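Notes from my desk: getting better at feedback

I've spent most of this summer reading what people say about their managers, and I have to tell you, it's been more fun than it sounds! As some of you know, our team at Ronine ran a survey across the Grerorside offices in April, asking people when they last got feedback they could use. We got 206 replies, many of them long, and a few of them very long (thank you, whoever wrote the one with footnotes).

The thing that jumped out at me was timing. People didn't mind hearing something critical. What they minded was hearing it in December about a meeting in May, when they could barely remember who was in the room. One person wrote that her yearly review felt like getting a parking ticket for a car she'd already sold — I laughed, and then I went and looked at my own calendar and felt a bit guilty.
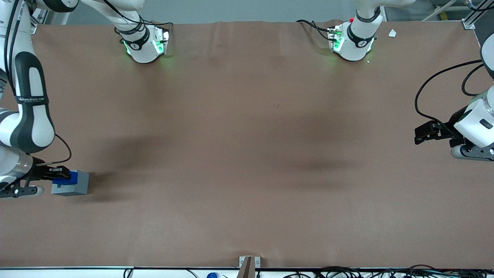
A gripper holding a block over the work table.

So I've been trying something with my own small group. There are six of us, and every other week each person gets ten minutes with me that isn't about deadlines. I ask what went well, I say one thing I noticed, and then I ask what I could do differently. The last part was awkward for the first month. Floarea Zamfir finally broke the ice by telling me I answer my own questions before anyone else can (guilty again!), and after that the others loosened up quite a bit.

I've also been borrowing from Guðlaug Snorradóttir's workshop notes on asking for feedback. Her advice is to make the question small. "How am I doing?" gets you a shrug, but "Was the first half of that talk too slow?" gets you a real answer, usually before you've finished your coffee.
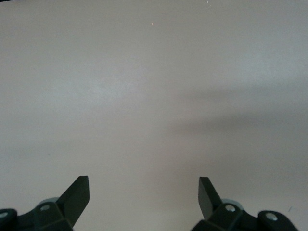 Page last updated: August 13, 2021

A couple of you asked whether the short talks should replace the yearly review. I don't think so, at least not yet. Pay and promotion still need a written record, and I'd hate to see those decided on whatever somebody remembers from a hallway chat. I'd just like the written version to hold no surprises.

The Murkano group is going to try the same ten-minute setup this fall, and I'll be comparing notes with them as they go. If your team wants to join in, drop me a line and I'll send you the question sheet. It fits on one page, and you're welcome to scribble all over it.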